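Studio notes: charcoal fixing and the July life drawing block

The Villwood life drawing group has changed its fixative procedure. Vine and compressed charcoal sheets are now sprayed in two light passes, 14 minutes apart, with the board laid flat. A single heavy pass darkened the midtones on 400 mm sheets and left tide marks on the greyer papers.

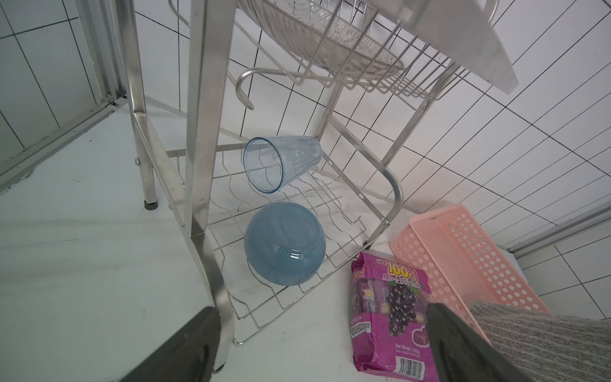 Can fixed sheets be reworked?
Lightly. Compressed charcoal will still take over a workable fixative, but an eraser lifts very little once the second pass is down.

Kyu-ri Min's gesture sessions resume in July and run for seven weeks. Poses start at 30 seconds and lengthen to 20 minutes by the final session. Bring a soft pencil, a kneadable eraser and newsprint. Coloured paper is optional — toned grey is preferred for the longer poses.

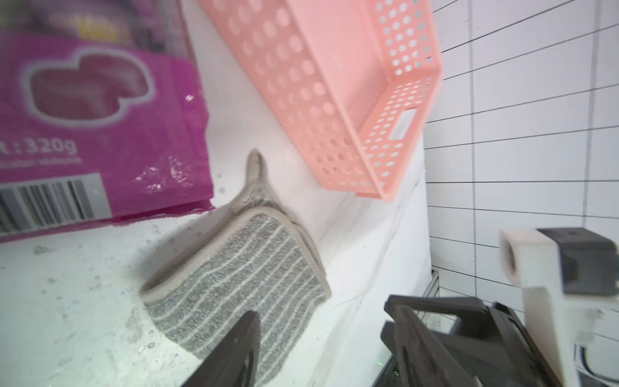 Pink packet marked 320g, with a perforated basket.

Britt-Marie Rønning has catalogued the Golob sketchbooks, 198 leaves in total, mostly horses and harness studies in graphite. Leaves with offset from the facing page have been interleaved with glassine. The books can be viewed on the Flinby table by arrangement; dry media only while they are out.

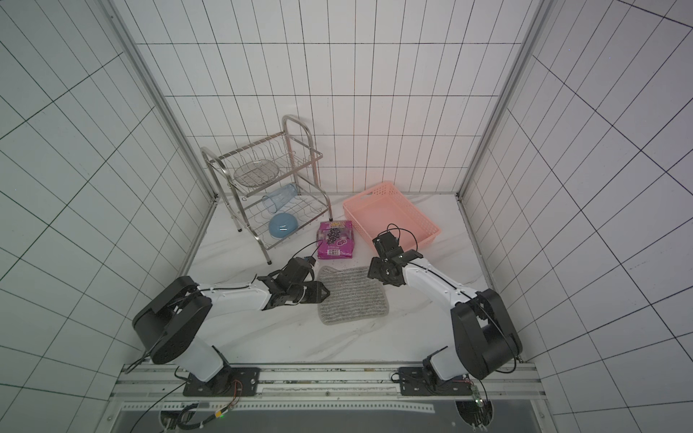

Robot arms and dish rack, tiled enclosure.

Easels borrowed for the Pernik outdoor day should be returned with their centre bolts fitted. Spare wing nuts are in the grey drawer under the paper press.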